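Flovcombe open day, quick notes

2/29/24, filed by Kuldeep Upadhyay

Got to Flovcombe late, parking was a mess, missed the welcome talk. Coffee gone already. So this is the housekeeping half of the day only, sorry to anyone who wanted the laundry tour.

The place trains people for hotel and rental cleaning. Old guesthouse, two floors, rooms set up like rooms you'd actually stay in. Beds, bathrooms, a hall closet stuffed with linens. Leena Pesonen took our group up. Fast talker, good one. I lost half of it on the stairs.

First stop, beds. Corners, pillow order, how to check under the mattress without wrecking your back. 15 minutes on that, could of been five. Vikas Vishwakarma asked about fitted sheets and got a firm no.

Second stop was what they call room smalls. Remotes, hangers, hair dryers, kettles. Kettles got the most time by far. Guests leave all kinds of things in them apparently, noodles, tea bags, one boiled egg. The Flovcombe rule is every kettle gets opened and looked into at every changeover, even if the room looks untouched. Lid up, check the inside, rinse, empty. Descale with citric acid when there's a crust. Vinegar works too but the smell hangs around till the next check-in.

Most rentals have no kitchen sink upstairs so it all happens in the bathroom. Leena's advice: unplug first, keep the base well away, and wipe the basin before you start and again after.
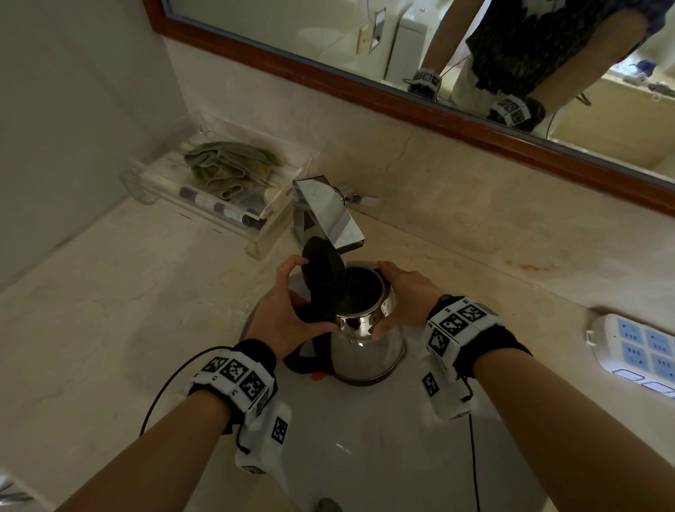
Dalal Tannous thought the rule was too strict for short stays and told Leena so. Three rooms an hour is the target at Calivar, she said, and a full descale in every one would sink the schedule. Leena's answer was look every time, descale only when it needs it. Looking takes seconds. Fair enough.

Steel ones show every fingerprint by the way. Dry cloth, last thing before you leave the room. Marble counters, keep the acid off them, it etches.

Skipped the Negi supply table, line too long. Picked up a price sheet for Galina cloths, will type it up when I find it. Next open day is in December, sign up at the front desk or by email. Bring your own lunch.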